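4.2 What People Mean by "Folded"

The household survey asked a question that we thought was a warm-up. Before the items on storage space, washing frequency and division of labor, respondents in the towns of Balau and Rudden were asked whether the clean textiles in their home were "usually folded before being put away." We expected a yes or a no and had printed boxes to match. Of the 239 households that returned the form, 123 wrote something in the margin instead of, or in addition to, ticking a box. The margin was not large. Several respondents continued on the back, and one stapled on a sheet of her own.

We had budgeted no time for coding these remarks, and so of course they became the most useful part of the study. Most of them dispute the word. A respondent in Balau ticked "yes" and added, "if you count in half." Another ticked "no" and then described, over five lines, a method of rolling dish towels that is plainly more work than folding them. A third wanted to know who was asking. Earlier work on domestic routines has tended to treat folding as a finished state that an item is either in or out of. Our respondents treat it as a matter of degree, and also as a matter of who might open the closet.

Three uses of the term can be separated with reasonable confidence. In the first, which we call the strict use, an item is folded when its edges meet and it could be stacked with others of its kind. In the second, or shelf use, it is folded when it fits where it is supposed to go. In the third, the item is folded when it has been handled at all since leaving the line or the dryer. We call this the generous use, and it was the most common of the three in homes with children under ten. One of us has such a home and recused himself from coding that subset.

The strict use is strongly tied to item type. Sheets attract it, with the exception of fitted sheets, for which even the strictest respondents made private arrangements. Table linen attracts it most of all, including in homes that reported not owning a table large enough to put it on. Cloths used for cleaning attract almost none. Small kitchen cloths fall in between, and they are where households disagree internally. In the paired interviews, in which two adults from one home were asked separately, the kitchen cloth produced more contradictory answers than any other item on the list, underwear included.

Our textile inventory shows the same pattern. Over the study period the Tasano diary forms logged 3,802 items put away, each one marked by the person doing it as folded, partly folded or not folded. "Partly folded" was added after the pilot at the request of the pilot households, who felt judged. It was then used so freely that we considered removing it again. Follow-up calls suggest that it covers everything from a napkin with one soft corner to a cloth that had been picked up in the middle and set down somewhere else (Figure 6).
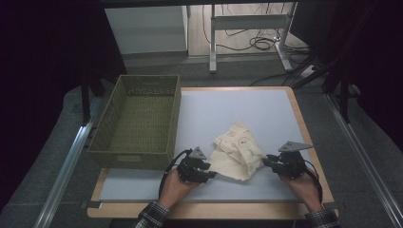

Figure 6. A printed cloth, bunched, on a board with a wooden border.

The diaries also allow a check on the survey answers, and the check is unkind. Households that claimed the strict use in the survey marked a good many of their own small cloths as partly folded in the diary, sometimes on the very evening the survey form was mailed. We do not read this as dishonesty. A survey asks what a person usually does, and people appear to answer with what they would do if the phone had not rung. The diary catches them at eleven at night with 30 items still in the basket.

It would be tempting to settle the matter by supplying a definition at the top of the form. The Isah replication did this, with a drawing. Marginal comments fell sharply, and those that remained were mostly about the drawing. We are not convinced that the data improved. Respondents given a definition reported more folding than those left to their own, yet their diaries were no different, which suggests that the drawing taught them the right answer and left the closet alone.

For the remainder of this paper we therefore report the survey item and the diary item separately and do not average them. Where a single figure is needed, we use the diary. Section 4.3 turns to socks, where the margins were fuller still.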